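The Upgrade You Probably Don't Need

Every fall the mail brings the same promise in a new envelope. Your computer is slow, the flyer says, and for a modest sum it could be fast. The one on my kitchen table is from a chain called Sundano, and it says my machine is "aging out." My machine writes letters and pays the gas bill.

I took the flyer to Elaine Batista, who fixed computers in Tirkimberg for years and has little patience for the word "aging." She asked what I did with mine. I told her. "Then what are they selling you?" she said.

Good question. Sundano's premium package costs $433 and promises a 73 percent gain in "everyday responsiveness." I called to ask how that was measured. Two calls later I had been told it was an internal score, and that the score was confidential.
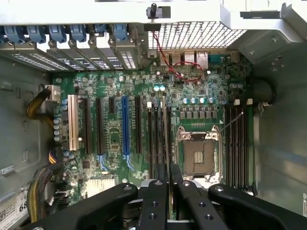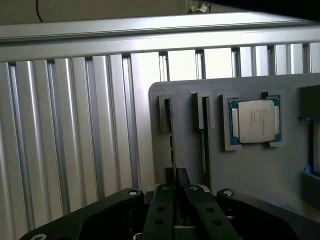 Hidero, a rival, at least publishes a customer survey. It drew 3,303 replies, and most people said their computers felt faster after service. I don't doubt they felt that way. I feel thinner after buying running shoes. The survey went out with a discount coupon, and it never asked whether anyone had used a stopwatch.

There are real reasons to spend the money. People who edit video know when they're waiting, and they can tell you for how long. But the flyers aren't written for them. They're written for my neighbor on Gashi Street, who paid for the full package in February and still has the same complaint, a web page that takes forever to load. Her internet plan is the cheapest one on the block.

Sundano says it will refund unhappy customers within two weeks. She asked in the third.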